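Home Overview Files Versions Issues

Stornano Bedroom Handling Set

April 29, 2023
Posted by the Flandov data group

README

Stornano is a set of recordings of bedroom work: picking up clothes, folding or hanging them, moving toys and blankets, pulling bedding straight. It was recorded by housekeeping staff at Flandov, a company that cleans and services furnished family apartments. The staff used hand-held grippers in place of their hands. The recordings are used to train a robot arm that Flandov plans to try out in its Pawłowska building.

This file covers what is in the set, how it was recorded, and what the work changed for the people who did it. The last part is longer than in most data cards. Staff asked for it to be included, and some of the wording is theirs.

What is in the set

The release holds 1,573 episodes. One episode is one task from start to finish, such as "clear the garment from the bed" or "straighten the cover." A further 289 episodes were recorded and left out, mostly for lost tracking or a task that was stopped halfway. They are listed in excluded.csv with a reason code for each.

Every episode has video from the gripper camera, the gripper's position over time, how far the fingers were open, and a short text label. Labels were written by the person who did the task, in their own words, and then matched to a fixed list. Both versions are kept. If you only need the fixed list, use the column task_code.

There is no audio. Microphones were off for the whole project, at the request of staff.

How the work was done

The beds were set up with the kinds of things tenants leave on them. Soft items were preferred over boxes and books, as they are what slows a room down. A garment with a hood, a lining and a long front closure takes far more handling than a towel, and the early sessions had too many towels.
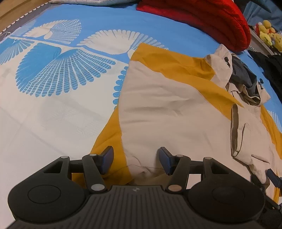 Cream and mustard jacket on a patterned duvet, with a mustard sleeve between the open fingers.

Jackets and sweaters were handled with one or two grippers, at the operator's choice. The column hands gives the number in use. Please don't treat one-handed episodes as failed two-handed ones. Several operators found it quicker to drag a sleeve across with one gripper and leave the other resting.

Operators were told to work at a normal pace and to do the task the way they would with their hands, as far as the tool allowed. In practice the tool changed the method a good deal. You can't smooth a seam with two fingers, and you can't feel whether you have one layer of fabric or two. People started pinching at folds and lifting early to check. That habit shows up clearly in the finger-opening data after the first week of sessions, and it makes the early and late parts of the set different enough that you may want to split them. Use session_group for this.

Who recorded it

Sixteen housekeepers took part. All were already employed by Flandov and all were paid their usual hourly rate plus a recording supplement. Taking part was optional, and anyone could go back to the cleaning rota without giving a reason. Two did so in February. Their episodes were kept with their written permission.

Operators appear in the data as op01 to op16. The key that links codes to people was held by the staff office and has been destroyed. We can't answer questions about individual operators, including from Flandov's own managers. Operator codes were shuffled between the internal version and this one.

What it changed at work

Recording took people off the floor. In the first weeks the rooms they would have cleaned were shared out among colleagues who weren't recording, and those colleagues got nothing extra for it. This caused bad feeling that could have been avoided. Cover shifts were added later and should have been there from the start.

The physical side was mixed. Operators reported less bending than on a normal shift, as they spent long stretches at one bed. They also reported sore wrists and forearms from holding the gripper out in front of them. Sessions were shortened, and a padded rest was put next to each bed. If you plan a similar project, set the session length before you begin and let operators stop early with full pay.

Several people said that being watched by the camera was easier than they had expected, and that being timed was harder. Episode length is stored in the data. It was never used to compare staff, and a written agreement says it can't be. The license carries the same condition: you may not use this set to rate, rank or set targets for workers.

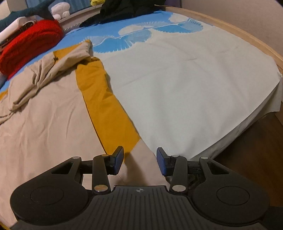
Bed making was the part staff most wanted to hand over. Reaching over a wide mattress to pull a sheet flat, again and again through a shift, is where the back complaints come from. It is also the part the arm does worst so far. In trials with the Tendico controller it could pick up a single garment and move it to a chair in most attempts, but it would leave a sheet half turned and call the task finished. Someone then had to redo the bed, which took longer than making it in the first place.

For that reason the plan for Pawłowska has changed. The arm will do pickup only, in empty apartments, between tenants. A housekeeper will be on the same floor and will decide which rooms it goes into. Flandov has put in writing that no posts will be cut during the trial. What happens after the trial has not been settled, and staff have said plainly that they would like it settled before the arm arrives. We agree with them.

The trial adds one new duty, checking the arm's work and logging what it got wrong. It is being treated as a paid skill with its own pay step. Who gets the training first is decided by length of service.

Known limits

All beds are in furnished apartments from one company, and the bedding comes from a small number of suppliers. Hospital beds, bunk beds and cribs are not covered.

The camera moves with the gripper, so the curve at the edges of the picture is strong. Correct for it before you measure anything near the border. Calibration files are in /calib.

Large covers and garments share the same few colors in many sessions, and labels sometimes mix them up where one is crumpled on top of the other. Corrections are welcome through the issues page. Please give the episode number and the time within it.

Loading the files

Each episode is a folder with one video, one table and one label file. Times in the table are in seconds from the first video image. The script check_episode.py will tell you if a download is incomplete. It prints the folder name and the missing file, and changes nothing on disk.

Requests to remove an episode go to the same issues page or to the Flandov staff office, and are handled without asking why. Removed episodes are taken out of the next version and listed by number only.

Contact the data group | © 2023 Flandov | Back to top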